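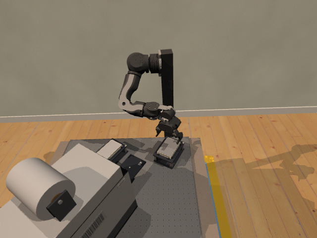 Grernent water testing service to extend opening hours

The Fajardo Foundation has confirmed a grant to extend the public water testing service at Grernent. From December the service will accept samples from private wells and springs across the Drurnanus valley until 6.30 pm.

The service was set up for households that are not connected to the mains supply. It tests for nitrates, lead and common bacteria, and handled 2,000 samples in its last full year. The grant will allow that figure to rise to 4,000. Results will continue to be sent by post or email, and the fee for a standard test remains at £56.

Dindo Manalastas, head of the service, said that demand had grown steadily after two dry summers. "Many families in the valley have relied on the same well for generations," he said. "They should be able to have it checked without taking a morning off work." 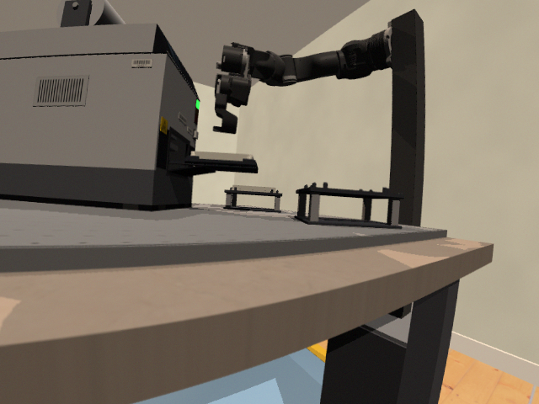 Sample records will also change under the new arrangements. Every bottle issued to a household will carry its own barcode, in place of the handwritten slips used until now. Equipment is commonly tracked in the same manner, as with the small white label near the top corner of the grey housing, above the ventilation grille. Residents are asked not to remove or cover the code on their bottle.

Collection points will open at Clirnititz library and the Grernent health centre. Pacita Belmonte, who manages the grant for the Foundation, said that 95 households had already registered. Forms are available at both sites.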